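MEDIA RELEASE
August 1, 2019

Vistlow opens its doors, and takes some hard questions

Washroom supplier Uston has finished its review of an open day at robotics developer Vistlow, and says it will not be signing anything yet.

Uston looks after cleaning at 436 sites and has been offered automated washroom care by three separate vendors since May. Vistlow's program, called Prustau, is the latest. Visitors were invited to watch how the company gathers examples of everyday jobs at a sink, with people working hand-held grippers.

"We were told to expect a robot that cleans. What we were shown was people doing the work, and a promise that a machine will learn from it," said Henk Van Dijk, operations manager at Uston. "That may well be how it's done. It is still a promise."
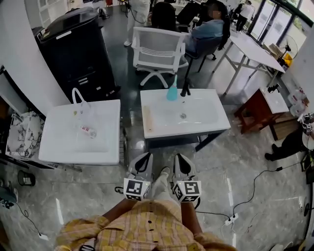 Vistlow says it has recorded 3693 sessions so far. Uston asked how many of those came from a working public washroom, with soap scum, hair and a queue at the door. The answer was two.

Lok-yiu Yau, program lead for Prustau, defended the approach. "A sink in our workspace is a fair place to start. I would sooner show people the slow part than a polished video," she said.

Uston accepts the point but has not changed its position. Any trial would have to run in a real building, at the vendor's cost, with Uston's own cleaners judging the results - and labour savings would be left out of the sums until someone can measure them.

Consulting firm Awasthi will write the trial conditions. Vistlow has been invited to respond in writing.

Media enquiries: Henk Van Dijk, Uston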